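March 8, 2022

I said in December that I'd believe in the two-arm rig when it could put a sticky note on a board without one of us standing next to it. I'm still waiting, and I've now spent enough evenings at the Liltolari workshop to have opinions.

The pitch sounded fine. Two arms, one cork board, a box of notes. One arm picks a note up, the other helps, the note goes on the cork. Saulius Lukoševičius thought we'd be finished in a weekend and on to something useful. I thought paper was a terrible place to start, and I'd like that on the record. Paper bends. Sticky paper bends and then holds on to whatever it met first, and quite often that's the gripper.

We did the sensible thing and slowed everything down. We're at 40 percent speed now, which makes for dull evenings but gives you time to reach the stop button. The two arms also have to stay out of each other's way over a board that isn't very big, and I don't trust the software limits as much as the people who wrote them do.

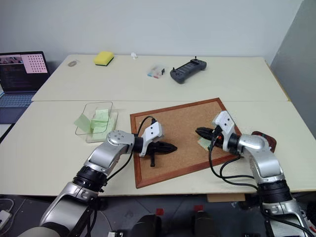
Rasa Zariņš thinks I'm being unfair. Her argument is that a person learning a new job gets more than a few weeks, and that I never complained this much about the laser cutter. True, but the laser cutter cut things on the first day.

My real complaint is with how we keep score. The log had 1040 attempts in it when I last looked, and a good share of the "successes" are notes that touched cork and stayed there for as long as somebody was watching. Is a note lying on a flat board attached to it? Gravity would do that part for free. I've asked for a tilt test – lift one side of the board, see what slides – and so far it's on the list, below new finger pads and a better name for the project (Trurnura, and no, I didn't vote for it).

Curl is the other problem. Once a note has a bend in it, the height you planned for is wrong, and the fingers either close on air or push down into the cork.
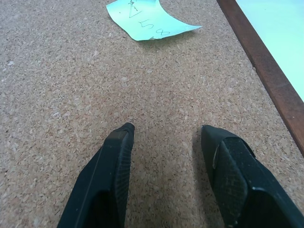
Why not use stiff cards, Povilas Lapiņa asked after reading a draft of this, and save the paper for later? I'd be happy with that. Cards are boring and they'd work, and we'd learn whether the trouble is the notes or our aim. I suspect it's up to 50 percent aim, but nobody has measured it, me included.

So that's next: a stack of cards, same board, same slow speed, and the tilt test before anyone adds another line to the log. I've offered to hold the board.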